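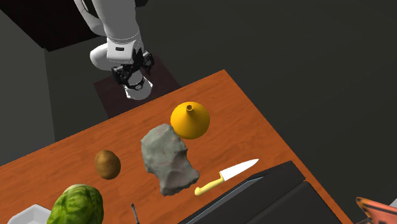
Tabletop with a warm orange-brown wood grain.

Wooden table care: frequently asked questions

Compiled by Maarja Paju, with corrections from Azra Hodžić. Last checked 12/12/21.

Does wood need feeding?
No. A table is made of dead timber and has no appetite. The word "feed" sells a lot of bottles. Oil can change the colour, slow down water getting in and make dull grain look richer, and those are fair reasons to use it. If your table has a hard varnish on it, the oil mostly sits on top until you wipe it off or somebody's sleeve does.

How do I find out what finish I've got?
Try a drop of water in a spot that doesn't matter, preferably underneath. If it soaks in and leaves a dark patch, the wood is bare or the oil has worn thin. If it beads, there is something on the surface, but you won't know what. We have read several guides which claim to settle the matter with one drop. They can't. Ask the seller, and treat the answer with some caution.

Is Restex any better than ordinary furniture wax?
We couldn't tell them apart. Tài Phan rubbed both into offcuts of the same oak board in July and left them on a windowsill. By the end of the month he had lost track of which was which, and so had we. Restex smells nicer. It also comes in a 300 ml tin, which will outlast most people's interest in waxing.

The Altell tin says "lasts for years". Does it?
How many years, and on whose table? The leaflet doesn't say. We wrote to ask what the test was and got back a copy of the leaflet. A hall table that holds post might go years without attention whatever you put on it. One that gets wiped down after three meals a day won't.

What about appliances kept on a wooden table?
Heat and trapped damp do more harm to a finish than most of the things people worry about, and no polish we know of makes a table safe from either. Check the maker's instructions for clearances first, as they vary a good deal. A black microwave towards the back of a table, like this one, leaves plenty of wood free at the front, but the patch underneath still needs looking at now and then. Lift the appliance off when it's unplugged and cool, wipe away the crumbs and feel for stickiness. Felt pads are often suggested. They're fine against scratches, though I wouldn't trust felt near steam. 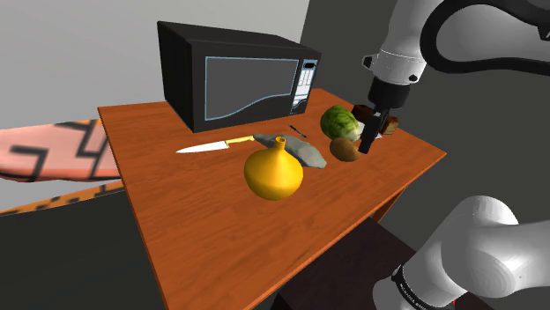

Will mayonnaise remove a white ring?
Sometimes. So will leaving it alone, which is why the mayonnaise gets so much credit. A white ring is usually moisture caught in the finish, and a fresh one may fade without help. Give it a few days. Ieva Krūmiņa swears by toothpaste, but toothpaste is a mild abrasive and can leave a dull spot where the ring used to be.

How fine should the sandpaper be?
Most of the advice online goes too far. For an oiled kitchen table, stopping well short of 800 grit is fine. Very fine sanding can leave the surface so smooth that the oil hardly goes in. Go with the grain and wipe off the dust.

Is the Koppel refinishing course worth it?
It depends on what you want to learn. Zane Petrauskas went and came home with a nicely finished stool and a bag of Koppel products – make of that what you like. The session on scrapers was good, she says.

Do you take money from any of these firms?
No. Mamance once sent us 16 cleaning cloths. They were cloths.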